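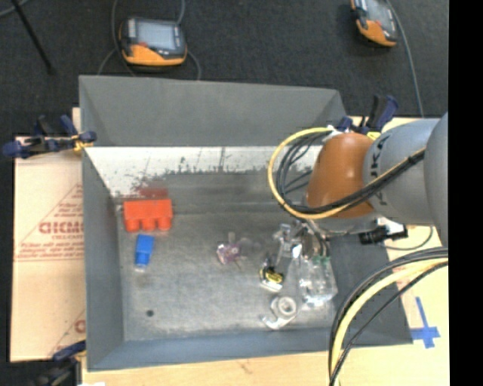
Toy blocks, red and blue.

Journal > Family > Things we keep

My mother's house sold in April, and my sister-in-law Araba Aryee and I had 4 weeks to empty it. I have been meaning to write down how we did it, mostly for my cousin Verena Koller, who is about to start on her father's place and has asked me twice.

The house had three bedrooms, an attic and a garage. My mother was not a hoarder. She was a person who had lived in one place for a long time and had the room to put things. There were rugs on top of rugs. There were nine casserole dishes, four of them the same pattern. In the attic we found every school report any of us ever brought home, including mine from the year I failed geography.

We started in the wrong place. We began with the living room because it was the biggest, and we lost most of a week there. The living room had the photographs in it. You can't sort photographs in an empty house with a deadline. You sit down on the floor and it gets dark. If I did it again I would put every photograph in a box on the first day, tape it shut and take it home. I did that in the end, but only after we had lost the week.

The kitchen was easy. Neither of us had feelings about the kitchen. Araba took the good knives and the iron skillet, I took the mixer, and the rest went to a couple down the street whose son was moving into his first apartment. They came with a truck and were done before lunch.

Paper was the worst of it. My mother kept bank statements going back decades. I called her accountant's old office and was told how many years we needed for the estate, and we shredded the rest. The home shredder burned out on the second morning. After that I drove everything to Nodia, the shredding place out by the highway, which charges by weight. It cost less than a new shredder would have.

For furniture we tried to sell first. This was mostly a waste of time. The dining table, which my parents bought for more than they could afford, brought $200. A dresser that I thought was worth nothing brought $425 from a man who drove two hours for it and didn't try to bargain. I have no idea how anyone knows what old furniture is worth. What didn't sell in two weeks went to Kestby, the thrift store in town. They pick up for free but won't take mattresses, and you need to book well ahead. We nearly missed the last slot.

After the cost of the dumpster, the shredding and the cleaners, what came in from all the sales was $3,071. We split it three ways with my brother, who was overseas and did the phone calls at odd hours. That seemed fair to all of us.

The toys were in the closet of the back bedroom, in bags. We had all assumed she gave them away when we were in high school. Araba's kids are past that age and mine are grown, so most of them went to Kestby with the lamps. I kept one bag of building blocks. I can't give a good reason for it. My brother and I used to fight over the long pieces, and I remember the noise they made when you tipped them all out.

A few practical things for Verena. Change the mailing address before anything else, because the forms take longer than you think. Keep the electricity on until the last day. Buy twice as much tape. Eat a proper lunch somewhere that isn't the house. Write names on the boxes, on the side and not the top, or you'll be lifting every one of them to find the kettle.

We argued once, over a quilt. Araba thought it was promised to her daughter and I thought it was mine. We left it folded on the stairs for two days and then I told her to take it. Her daughter has it on her bed at college now and sent me a picture.

I still have eleven boxes in my garage. The photographs are in there, still taped. I plan to open the first one when my brother visits.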